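3.2 Storage of dry snacks in the shared kitchens

The study was carried out in two student residences, Poris and Nedier. Both have shared kitchens on every floor, and in both the residents buy most of their snack food in single bags. We asked 148 residents to keep a diary for 18 days in February. They wrote down when a bag was opened, where it was kept after this, and when it was finished or thrown away. The diary form was taken from Preda and Nechyporuk, with small changes in the wording.

Three ways of storage were compared. In the first, the opened bag stayed on the shelf and was closed by folding. In the second, it was closed with a clip. In the third, it was put in an open plastic bin which belonged to one resident only. We did not test bins with a lid, as the residents of Nedier had told us before the study that they would not use them.

The colour of the bin was not planned as a variable. However, several residents wrote that they found their own food faster when the bin was coloured, and we therefore kept this information in the analysis. Bins of both types, coloured and clear, are shown in Figure 2.

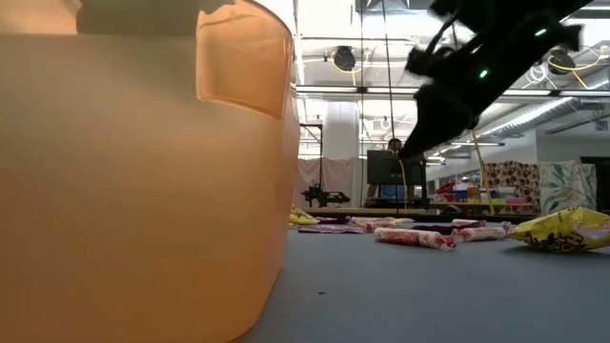
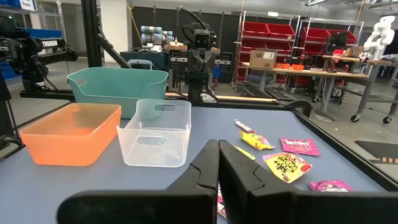 Figure 2. Plastic bins: translucent orange (first and second picture) and clear, frosted (second picture).

Bags kept in a personal bin were finished sooner than bags on the shelf, and fewer of them were thrown away. The clip made little difference. This agrees with the earlier work of Preda, although his kitchens were used by families and the food was bought for the whole household. In our case a bag on the shelf was often forgotten by its owner, and the neighbours did not want to touch it.

Twenty diaries had gaps longer than two days. We left them out of the comparison between storage types but used them for the questions on buying habits, which are treated in Section 3.3.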